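Ticket 2114
Product: Grodia Label Server
Site: Zarnwood
Component: print spooler, shared queues
Status: Closed
Linked tickets: 1602

Summary
Jobs sent to the shared label queue print twice when the client is on the Rilton subnet. Jobs from any other subnet print once. No error is logged on the client.

Initial report
Opened by Dexter Van Dusen, 9:40 a.m.

Users at the long benches send a label job and get two copies. The second copy comes out a few seconds after the first and carries the same serial number. That matters because the serial is supposed to be unique per label, and the inventory system rejects the second scan as a duplicate. People have been throwing the extra label away, but at least one pair made it onto two different bins and the stock count had to be corrected by hand.

The problem started after the June update. It does not happen on every job. Short jobs (a single label) are usually fine. Batches with a logo or a barcode block almost always double.

Environment
Server: Grodia Label Server, June update applied
Printer: Rosenthal thermal printer, network attached, static address
Clients: mixed, all using the standard driver package
Transport: raw TCP, bidirectional status turned on

Steps tried before opening the ticket
Restarted the spooler service. No change.
Power cycled the printer. No change.
Deleted and re-added the queue on one client. The client printed single copies until lunch, then went back to doubles.
Checked the copy count in the driver defaults. It is set to 1 everywhere.
Swapped the network cable and moved the printer to a different switch port. No change.
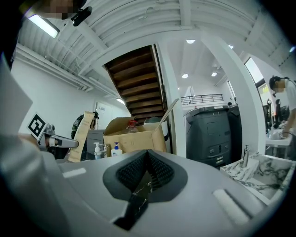

Tzu-hsuan Tang replied that the copy count could be ruled out, as a driver-side copy setting would give each label its own serial, and asked for the server log with spool tracing turned on. The trace should cover one good job and one bad job, from the same client if possible.

Trace results
Tracing was enabled at 1:15 p.m. Two jobs were sent from the same workstation, a single plain label and a batch of 12 with the logo.

The plain label went through in one pass: job accepted, data sent, printer acknowledged, job removed.

The batch shows a different sequence. The job is accepted and the data is sent in full. The server then waits for the acknowledgment, does not get it before the timeout, marks the job as failed and puts it back in the queue with the same job ID. By then the printer already has the whole job in its buffer and is printing it. The retry goes out, the printer accepts it as new data, and the batch prints again. The second acknowledgment arrives on time because the logo is cached in printer memory at that point.

This explains the matching serials. The serial is assigned when the job is accepted, and a retry does not go back through that stage.

Comparison with ticket 1602
Ticket 1602 had the same symptom on an older release. The cause there was a firewall closing idle connections. The rule for that was checked first and is still in place, so this is a separate fault with the same result.

Cause
The June update replaced the site configuration file with the packaged default. The acknowledgment timeout had been raised locally when the queue was first set up and went back to 2 seconds. A batch with graphics takes longer than that to render over the Rilton link, which has more latency than the other subnets. The re-added queue behaved for a morning only because the jobs sent in that time were plain ones. Dexter confirmed this from the job history.

Fix
1. Stopped the spooler service.
2. Saved a copy of the current configuration file.
3. Restored the timeout value from the previous backup.
4. Set the retry policy on this queue to "hold" so that a failed job waits for an operator — it no longer resends by itself.
5. Started the service and confirmed the new values in the startup log.

Verification
The same batch of 12 was sent again from the same workstation. It printed once. The trace shows one send and one acknowledgment. A second batch was sent with the printer cover open to force a failure; the job went to hold and stayed there until it was released by hand, then printed once.

Notes for the next update
The installer overwrites the configuration file without asking. Local values belong in the override file, which is read after the main one and is left alone during an update. Both settings from this ticket have been moved there.

Operators need to know that a held job shows as "waiting" on the client, with no pop-up message. Check the paper tray and the output before releasing it. If the labels are already there, delete the job.

Dexter asked whether the server could give a retry a new serial. Tzu-hsuan says it can't in this release — logged as a separate feature request with the vendor.

Spool tracing turned off at 4:30 p.m. Trace files attached to the ticket.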